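Print this page | E-mail this page

Automation Products in Practice
Handout for Unit 6: Reading an offer for hand-held gripper kits

Please read this before the seminar and bring your marked copy. The offer itself (Druser kit, sold by Zostham) is in the course folder. It has 17 pages, but pages 12 to 17 are only conditions of sale and we will take them in Unit 7.

1. What is offered

The Druser kit is a pair of hand-held grippers for recording manual work. A person holds one gripper in each hand and does an ordinary task with them, and the recordings are later used to teach a robot the same task. The offer includes the two grippers, a charging station, one set of spare finger pads, the recording software for one computer, and one day of training at the customer's place. A second set of pads is an option. The transport case is also an option, and I ask you to note this, because students of the last group missed it and their totals were wrong.

The price is not in the body of the offer. It is in the annex, in a table with three columns, and the column you need depends on the number of pairs ordered. For the exercise we suppose two pairs.

2. Words you must know

Jaw opening: the largest distance between the two finger pads. Check if it is measured with pads or without pads.

Pad: the soft part which touches the object. It wears out, so it is a consumable and must appear in the running costs.

Linkage: the arms and pivots which move the jaws. On this type of product the linkage is often wide, and it takes space on both sides of the object.

Episode: one recording of one task from start to end. Suppliers do not always count a failed attempt in the same way, so look for the definition.

Acceptance: the moment when the customer confirms that the product does what the offer says. After it, the warranty starts.

3. The claims in the offer

Zostham writes that the pads last for 1000 episodes. The text does not say which objects were used. A pad that closes on a soft sponge and a pad that closes on a hard, thin stick do not have the same life, and a buyer should ask for the test conditions in writing.

The offer also says that a new operator can record 200 episodes in one working day. In my opinion this is possible for short tasks, for example to move a cup from left to right. For tasks with two hands I would plan with much less - and I would write my own number in the purchase request, not the number of the supplier.

The third claim is "suitable for all household objects". This is advertising language. You cannot accept or refuse a product on the base of such a sentence. Rewrite it as a list of objects with a pass condition for each one.

4. Choosing test objects

A good acceptance list has easy objects and difficult objects. The Yüksel method, which we used in Unit 4, asks for at least one object from each of these groups: heavy, thin, smooth, soft, and irregular. Thin objects are forgotten most often. Chopsticks are useful here. They are cheap, they are long compared with their thickness, and a small error in the angle of the gripper becomes a large error at the tip.

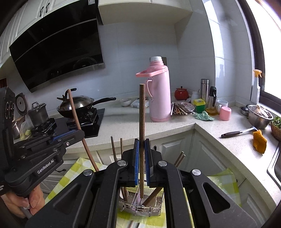

For each object you should write down the start position, the end position, and what is counted as a failure. "Dropped" is clear. "Not well placed" is not clear, and two people will judge it differently. Write also in which room the test is done. A kitchen has reflections, narrow places and many things near each other, and results from an empty laboratory table do not tell you much about it.

5. Comparison case

Drullivico, our second supplier, offers a similar service without a sale: they send their own operators and deliver the finished recordings. In their sample delivery there were 876 usable episodes. The sample report does not say how many were recorded before sorting. Without this second number we cannot calculate the rate of success, and the first number has little value.

6. To prepare

Calculate the cost of the Druser kit for one year, with pads. Write an acceptance list with five objects. Prepare two questions to Zostham and one to Drullivico, each not longer than two lines. The written version is due at the end of June - late work is accepted only if you told me before.

Course handout, for participants only. Copying for other courses needs permission. Contact: course office, room list on the notice board. | Back to top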